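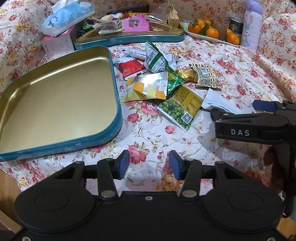
Sorting wrapped sweets and small snacks into old tins

By Leena Miettinen

In our house the small snacks used to live everywhere. Some were in the bread drawer, some in coat pockets, and in January I still found Christmas sweets behind the flour. Now they live in tins and I sort them once a month. It takes one cup of tea.

Which tin to take

A gift tin from biscuits or chocolate is good for this work. I like the flat ones with rounded corners, because a crumb does not stay in the corner when you wipe. The lid can be used also. Turn it upside down and you have a second tray, only a little more shallow. A tin with a gold inside looks nice on the table when guests come, even if there is not much in it.

Before you fill it, wash the tin by hand with warm water and a drop of washing-up liquid. Dry it at once with a cloth and leave it open overnight. My brother-in-law Reijo Kauppinen put his in the dishwasher and the rim got rust the same week. If yours has rust already, line it with baking paper and use it for packets only.

An old tin smells sometimes. A spoon of bicarbonate of soda on a saucer, closed inside for two nights, takes most of it away. For a tin which had spices in it I needed four nights.

Where to sort

Do it on a soft surface. On a bare table the hard sweets roll away and the tin makes a terrible noise. I spread a cloth with a flower pattern, and afterwards I carry it to the balcony and shake it. Check first that nothing small is hiding among the flowers! I have shaken out a good toffee in this way.

Put everything out in one pile, with the tin empty beside it. Do not start to fill from the bag directly. When all is on the cloth you see what you have too much of.

How to sort

I make my groups by how the thing behaves in the tin:

Hard sweets in twisted or sealed wrappers. They can go at the bottom.
Soft sweets, jellies and dried fruit. Keep them away from the radiator side of the shelf.
Biscuits and crackers. Always on top, or in their own tin.
Packets with a strange shape, for example a pyramid. Put these last, in the gaps.
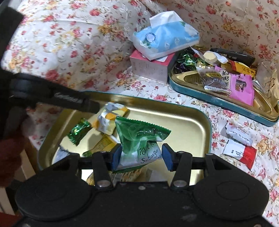
Take up the packets one at a time, by the middle, and look at both sides. Feel also the sealed edge with the teeth. If it is open even a little, eat that one today or throw it away. Torn wrappers go directly to the rubbish bag, otherwise they return to the tin and you think there is still something left.

If you get snacks from abroad and cannot read the packet, ask the person who gave them to write the date and the main contents on a paper slip. I keep the slip under the lid. This is important if somebody in the family cannot eat nuts or milk.

Do not fill too full

The lid must close without pressing. I weighed mine once on the kitchen scale, and 231 grams of mixed sweets was right for the smaller tin. With 100 grams more the biscuits on top were broken by the evening.

Keeping them

A cupboard away from the cooker is best. Chocolate wants a cool place, but the fridge makes it grey. Mint sweets must be alone, because everything near them will taste of mint after some days. Write on a piece of masking tape what is inside and stick it to the bottom edge of the tin, where it does not spoil the look.

When the tin is half empty I move all to the smaller one and wash the big one again.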